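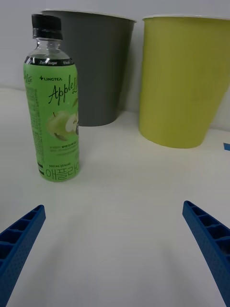

Page last changed: 19/09/2024

Bresdale community center is changing how it serves cold drinks. Visitors to the ground floor refreshment table will now find paper cups set out beside the bottled drinks, in place of the plastic tumblers that had been in use since the building reopened.

The center placed an order for 800 paper cups, supplied by Plurivell. They come in more than one color, including a gray and a yellow-green, and have a rolled rim. Britta Haberkorn, who manages the building, said the colors were picked so that people sharing a table could tell their drinks apart.

"We were washing tumblers until late in the evening after the bigger events," Haberkorn said. "People would put one down, forget which was theirs and take another. With two colors next to each other you remember which one you had."

Bottled drinks are now part of the selection too. One of them is a green apple drink from +Lingtea, sold in a 500 mL bottle and labeled "Zero Sugar" and 0 kcal. Much of the small print on the label is in Korean, and the center plans to put up a card at the counter with the ingredients in English.
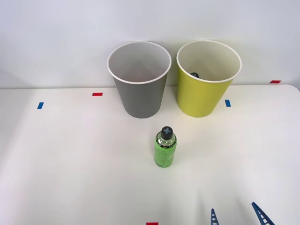
The change follows a survey of regular users in January. Of the 39 people who returned a form, most asked for more drinks without sugar, and several said the old tumblers had become scratched and cloudy. Haberkorn said the forms also brought in requests for a later closing time on exhibition nights, but that is a separate matter and will be looked at next year.

The Yusof Room and the Trusov Room, both on the upper floor, will keep their glassware for now. Groups that book either room can ask for paper cups instead when they fill in the booking form. There is no extra charge for groups of 10 or fewer. Larger groups should contact the office at least 5 days ahead so that enough cups can be brought upstairs.
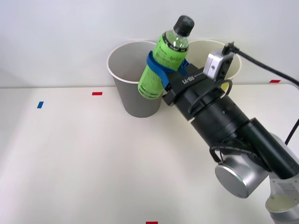 Cups and bottles should go in separate bins after use. Bottles need to be emptied first and the caps put back on. The bins are by the main entrance and outside the Yusof Room.

The remaining tumblers have been packed away and will be offered to other groups in Bresdale. Anyone who would like a box can ask at the front desk during opening hours. Boxes have to be collected in person, as the center is not able to deliver them.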